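Keeping a tray on the table

20 July 2023
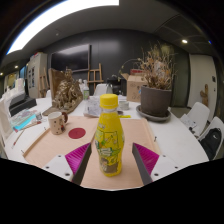 Does a tray really keep a table tidier, or does it just move the mess into one spot? It moves the mess into one spot, and for me that has been enough.

I started using one last October. Our big white table is where everything lands: mail, notebooks, glasses, whatever came out of a coat pocket. I had tried clearing it every evening and lasted 5 days. Then Hedvika Kováčik was getting rid of a light beige wooden tray with a raised rim, and I took it home.

The rule is simple. Drinks and anything that might drip go on the tray. At the moment it has the yellow bottle with the screw cap on it, and the dotted mug with the reddish-brown handle. The rim matters more than I expected. I knocked over a full mug in the spring and most of the coffee stayed inside the edge – the notebooks got away with one brown corner.

The rule doesn't always hold. There is a small clear glass next to the tray as I write this, and a white cup farther back. The papers have their own pile on the left with the blue and teal covers, and that pile needs sorting.

Some things stay on the table for good. The gold sculpture on its brown base is too awkward to keep moving, so I dust around it. The plant is all dried twigs and leaves now. Ibrahim Nwachukwu asked when I was going to throw it out, but I like the shape, and it doesn't need watering.

To clean the table I lift the tray off with everything on it, wipe the surface, and put it back. The tray gets a damp cloth and then a dry one. I don't soak it.

I paid nothing for mine, but I saw a similar one at Palesow for 20 dollars. Measure your table first. Mine could have been a little longer – a teapot and two mugs is a tight fit.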